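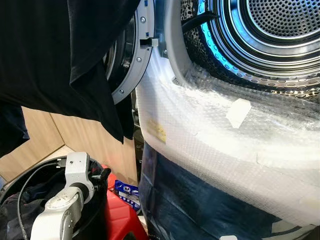
Door open, wrap still on the front

Should I take the bubble wrap off my new washer before the first load?

Asked 4/20/26 in Laundry & Appliances
3,137 views

Hi everybody! I hope this is the right section, because I went back and forth between this one and Moving House. We moved into the new place last week and the washer (a front loader, bought through Korkilus when they had the free delivery going) is finally standing where it's supposed to stand. The lower front is still all done up in bubble wrap with tape and a little label stuck on it, and there's dark blue plastic underneath that. My thinking was that I'd leave it on until the painting in the hallway is finished, so it doesn't get scratched or splattered. The door opens fine with the wrap on, and I've already got clothes hanging over it waiting their turn – we are down to the T-shirts with holes in them over here.

So my questions are these. Can I run it with the wrap on, just for a week or two? And is there anything I need to do to the drum before real clothes go in? My old machine came with the apartment, so I've never had a brand new one and I don't want to ruin it on day one. The booklet is in a box somewhere. I have opened a lot of boxes.

Thank you in advance, you were all so kind about my stove question in September.

3 answers

Answer 1 (marked helpful by the asker)

Congratulations on the new place, and on the new washer! Please take the wrap off before you run it. I know it feels like protection, and while the machine is just standing there it is, but once it's going you'll have plastic rubbing and creeping around, and if any of it hangs down under the front it can get pulled in beneath the machine or hold water against the floor if you ever have a drip. If you're worried about paint, throw an old bedsheet over the washer while you work and take it off again when you want to do laundry. That's what we did through a whole kitchen remodel and there isn't a mark on ours.

Much more important than the wrap, though, are the shipping bolts. Go around to the back and look for large bolts, usually with plastic spacers on them. They hold the drum still in the truck, and they have to come out before the first spin or the machine will shake itself across the room and may do itself real damage. Ours had them tucked behind a flap of packing tape and I nearly missed one. Keep them in a bag with the booklet (when you find the booklet), as you'll want them if you move again. The number of bolts varies, so check your model on the maker's website.

Once those are out and the hoses are on:

Open the door and feel all the way around inside the drum for foam, tape, or a little packet of papers.
Run your fingers through the fold of the rubber seal too. Bits of packing love to hide in there.
Put a level on top and turn the feet until it sits flat and doesn't rock when you push on a corner.
Run one empty cycle on hot with a spoonful of detergent. Factories often test machines with water, and there can be a bit of grease or dust left over.

After that, you're all set. I'd start with old towels, so if something does rub off, it's on a towel. Leave the door open a crack between loads, it keeps the smell away. And move the clothes off the door before you close it! I shut a sock in mine once and had a puddle to mop up.

Answer 2

take it off. mine had the plastic on 3 weeks and the tape left glue all over the front, took me 20 minutes with cooking oil and a rag to get rid of it. the longer it sits the worse it gets

Answer 3

I agree with the first answer about the bolts, but I wanted to add something about hanging clothes on the door. A shirt or two is nothing, but wet jeans or a bath mat will put weight on the hinge, and on my Gudora the door started sagging after a couple of years until the latch wouldn't line up anymore. The repair man from Clamance had to come out 2 times. A cheap over-the-wall hook does the same job.

Also, when you peel the tape, warm it with a hair dryer first and pull slowly. Comes off much cleaner.

Comment from the asker

Oh my goodness, the bolts! They were still in. I had no idea. I'm off to find the wrench, which is of course also in a box – thank you, thank you. Wrap is coming off tonight and the bedsheet is going on.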